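Flurton Repair & Swap newsletter, March

Bits and pieces from the shed

Quick one this month, am writing it on the train so forgive the spelling. The Thursday swap is back on from 6, doors at the side not the front, front one still sticking. Bring things that work. Bring things that nearly work if you put a label on saying what's wrong. No mattresses, no paint, no tellies the size of a wardrobe please.

Big news is the kitchen drawer appeal. We asked for odds and ends and got 33 boxes. Thirty three! Thank you Flasness lot especially, who drove over in the rain with most of them. Sorting is going slowly. Lids in one crate, things that might have lids in another.
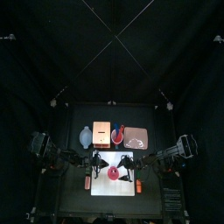
Toys are the next job. The toy shelf went almost bare after half term and what's left is jigsaws, most of them missing a bit of sky. We'd love small stuff for under fives, nothing with button batteries, nothing that's lost an eye. Cheerful faces go first every time, anything like that round pink one with the little eyes and mouth would be gone before the kettle boiled. Wash it, dry it, pop it in a bag with the age on if you know it. Soft toys only if they've been throught the machine.

Onni Lindqvist is doing his mending talk again, same one as last year but with more zips. He grew up near Riihimäki and learnt darning from his gran, will bring her wooden mushroom for people to try. Free, but tell us if you're coming, only so many chairs. Half past seven start.

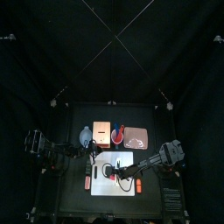 He'll need socks with holes in. Clean ones. Wool is best, the thin sporty kind just laddders and everybody gets cross. Needles and thread we have, bring your own scissors if you're fussy about scissors.

Money: the tin made 500 pounds over the winter, going on the roof. Roofer coming to look at the corner over the bike stand, so bikes are round the back till further notice.

Still wanted: jam jars, extension leads (tested), a Telotell handset charger for Jean, anyone? She's tried all the shops.

Next newsletter when I get to it. Items to me by the end of the month, short ones please.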